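Kirkent Launches Small Shelf for People Who Have Run Out of Counter

KIRKENT, 15/01/2021 – Home goods maker Groltel today released the Atia, an open-front wire-mesh shelf with a wooden base, intended for kitchens where the fruit has been living on top of the microwave.

The Atia does one job. It holds things. Groltel spent two years on it, most of them arguing over the size of the squares in the mesh.

"We asked 373 households where they keep their bananas," said Eimear Mac Mathúna, head of product. "The answers were upsetting. We made a shelf."

The open front lets a full basket slide in without being tipped, a feature requested by everyone who has chased an apple under a stove. The shelf holds up to 2 baskets and arrives in one box with one sheet of instructions, which designer Ro-un Ko describes as "shorter than my first draft by a lot."

A first run of 1000 shelves ships this week from the Kirkent warehouse. Baskets and fruit are sold separately, the fruit by other people.

Press contact: Si-eun Na, Groltel press office, Kirkent

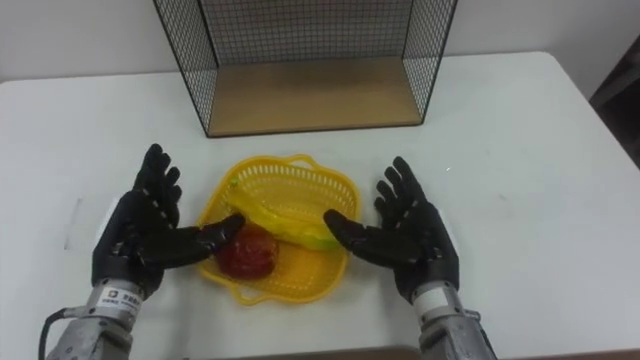

The Atia shelf with a yellow basket, plastic apple and plastic banana.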